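How to wash and dry a wheelchair seat sling at home

If you've landed on this page, chances are there's a fabric seat in your laundry basket and you're wondering whether you're about to ruin it. I've been washing slings and chair covers in our house in Morsy for a good many years now, through two chairs and more spilled soup than I care to remember, and I'm happy to report that it's a very forgiving job once you've done it a few times. Put the kettle on and we'll go through it together.

First, find the label. It's usually sewn into a side seam, and ours had folded itself up so small that I went a whole winter thinking it didn't have one! Look for the wash temperature and for the little tumble dryer symbol. If the label has worn away altogether, ring whoever supplied the chair and ask them for the care sheet. They're used to being asked.

Before you take the seat off, put the brakes on and have a good look at how everything is threaded. I draw a little sketch on the back of an envelope, showing which strap goes where and which side faces up. You'll think you'll remember, and then it's four in the afternoon and you won't. Any screws or clips go straight into a jam jar with the lid on.

Once the fabric is off, take it outside and give it a proper shake, then go along the seams with an old toothbrush. Crumbs love a seam. While you've got it in good light, hold it up by two corners and check it all over for thin patches, pulled threads and stitching that's starting to let go.

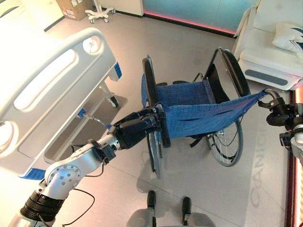

Can I mend a worn patch myself before washing it?

A small repair to a pocket or a decorative edge is fine to do at home, but anything that carries weight should go back to the supplier or be replaced. Domestic thread and a domestic machine aren't made for that sort of load, and a seam can look perfectly tidy and still give way.

Now for the wash itself. Close any hook-and-loop strips so they don't grab at the weave, and pop the whole thing into an old pillowcase tied with string. I use Prelov, which is a plain liquid soap I get from the co-op in Hastuletti, but any mild detergent will do nicely. Half your usual amount is plenty. Leave out the fabric softener (I know, it smells lovely) as it leaves a coating that can make the seat slippery. No bleach either, whatever the colour.

Choose a gentle cycle at the temperature on the label. The one on my machine takes 52 minutes, just long enough to wipe down the bare frame with a damp cloth and get the fluff out of the front castors.
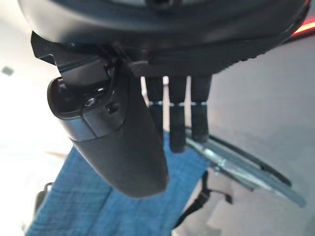

When the cycle finishes, lift the pillowcase out and roll the sling up in a dry towel, pressing down firmly with your forearms as you go. Don't wring it. Then lay it flat over an airer, somewhere with moving air and out of direct sun, and turn it over at bedtime. Mine took 27 hours to dry in November, with the window open a crack, so plan for a spare seat or a comfy armchair in the meantime.

Check the thick parts before you refit anything. Straps and doubled edges hold on to moisture long after the middle feels dry, and a damp edge against a metal tube will leave you with a rust mark.

Refitting is just your envelope sketch in reverse. Do everything up loosely first, even out the sides, then tighten to the settings in the chair's handbook. Press down hard on the seat with both hands and listen for creaks, then check every fastening again before anybody sits in it.

Between washes, a quick wipe with lukewarm soapy water after supper will keep most marks from settling in.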